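About Bodelstead

Bodelstead makes and repairs cushions, seat pads and loose covers for homes, waiting rooms and small hotels. We work from a single-story building on the edge of Jedonholm, with the cutting room at the front and the filling room behind it.

How we started

Uzma Dogar opened the business in a rented unit with one walking-foot sewing machine and a contract to re-cover 145 dining chairs for a hotel that has since closed. The chairs took her one winter. Word got around among the hotel's suppliers, and the next two orders came from them. She moved to the present building when the cutting table would no longer fit beside the door.

Uzma still does the pattern work for anything with curved seams. Most other jobs go through the sewing room in the order they arrive.

What we make

Our standard range has three lines. Paiva is a plain knife-edge cushion in five sizes. Flalleo is a boxed seat pad with a zipper along the back and ties if you want them. The third has never had a proper name and is listed on the order form as "bolsters."

We keep 444 fabrics on the sample shelves. The greater part are cottons and wool blends, and there is a smaller group of outdoor fabrics that we order in by the roll each April. You can also send your own cloth. Please wash it first if you plan to wash the cover later -- we can't allow for shrinkage after it is cut.

Fillings are feather, polyester fiber or foam. Feather costs more and needs shaking up. Foam is what we suggest for benches and window seats.

Repairs

Last year we took in 881 repair jobs. Split seams and broken zippers made up more than half. We do not repair leather, and we do not rebuild chair frames, but we can give you the number of a workshop that does.
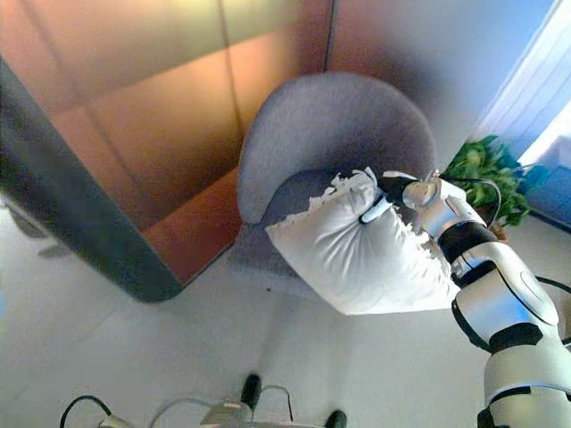

Choosing a cushion for a small chair is the question we get most by phone. Measure the inside width between the arms, then the depth of the seat, and send us both. A tub chair takes up more room in its arms than people expect, and a large square cushion will push the sitter forward. White on gray, like the pillow and chair in the picture, is a common request, and for white covers we recommend a removable one with a spare. A soft cover will wrinkle where it is gripped along the top edge, so choose a heavier weave if you want it to look smooth.

Orders and visits

The front counter is open from 9 a.m. to 4 p.m. on weekdays. Trade orders of up to 1,000 pieces can be quoted from a drawing or an old cover. Larger orders need a sample first, and the cost of the sample comes off the final bill.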